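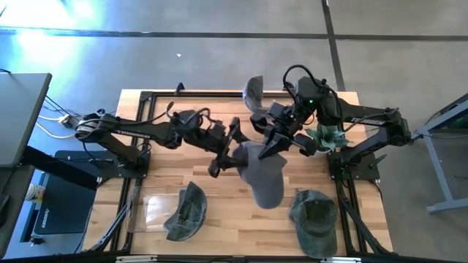 Unit 6 handout: Automation on the finishing floor
Instructor: Rima Matar
May 2026

Reading for this unit: the Clitby case, sections 2 and 3.

Background. Clitby packs and ships caps and other soft goods for Khoury and two smaller labels. Until February every cap was picked up, turned, checked and stacked by hand. The packing line now handles almost 2,000 caps a shift, with 1,484 of them going through the two-arm stations supplied by Rirkier. The rest are still done by people.

Why caps are hard. Cloth bends when it is gripped, and a cap can land on its side, on its crown or on its brim. A person turns it over without thinking. A pair of arms has to find an edge, hold it, and often pass it across or regrip before it can be set down.

What changed in the jobs
- Packers became station tenders. They load, clear jams and judge rejects.
- Less wrist strain was reported, but more standing and watching.
- Piece rates ended. Some fast packers lost money at first, and the new hourly grade was not settled until the second round of talks.
- Inspection was added to the tender's job with no extra training time.

Terms to know: cycle time, regrip, exception handling, deskilling, job enlargement.

For discussion. The Closten warehouse kept its piece rates and put in one station only. Compare the two sites. Who decides when a station is stopped - the tender or the shift lead?

Written work: 500 words on one job at Clitby before and after the change. Hand in at Room 453.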